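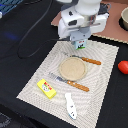 Milk carton with a cartoon cow, and a beige placemat

Huletti
by Zoi Gavalas
Balenus, paperback, 170 pages

Zoi Gavalas's second collection of short stories is set in a dairy town where the butter factory has closed and most of the families have stayed anyway. There are 10 stories. Several share characters, though it took me until the fifth to notice that the boy on the school bus in the opener is the grown man selling his father's herd in "February".

That story is the best in the book. Gavalas writes farm work well and doesn't dress it up. Her dialogue is short, and people tend to answer the question before the one they were asked. "Zamness" is nearly as good – two sisters clean out their mother's kitchen and argue about a word she made up.

I was less keen on the title story. It runs to 40-odd pages and the neighbour, Stamatopoulos, gets a long speech about irrigation that I skimmed on both readings. The colour of the sky is also mentioned a lot.

The print is small and the margins are tight, so I'd have paid a bit more for a larger format. I'd still recommend it to anyone who liked her first book, and you can skip the title story and come back to it later, as I did.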